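The Blanket in the Middle – speaker notes
July 3, 2023
By Benedita Garcia

Open cold, no hello. Ask who made their bed this morning. Wait. Ask who is lying. Elba Fuentealba went before me at Vomulura last time and got a laugh with a slide of a teacup, so the bar is there.

Main point, say it slowly: a bed looks made when the edges look made. The middle can be a disgrace. I managed linens for a guest house with 55 beds and checked the corners on all of them, and I can't tell you one thing about the middles.

Then the stripes. Stripes are tattletales. A plain sheet will cover for you, a striped one reports every tug and wrinkle to whoever walks in. Give them a second to look before talking again.

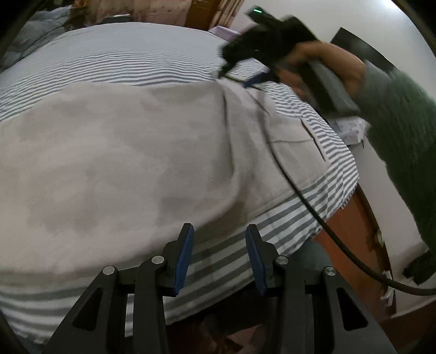
Gray blanket over a striped sheet, with the stripes going their own way.

Point at the bends first. Straight lines in the store, curving bands on the mattress. Then the right side, where the blanket folds back on itself and a strip of sheet shows underneath. Ask: fix it or leave it? Let them argue, but two minutes at most – Lisbon went to ten and we lost the coffee break.

My answer is leave it. A fold like that passes for style if you walk away with confidence. My mother would disagree, and did, by phone, in August.

Demo if the table is free. Shake once, let it land, pull from the foot. Do NOT iron anything on stage again.

Questions. Someone will ask about fitted sheets. I have no comfort to offer on fitted sheets.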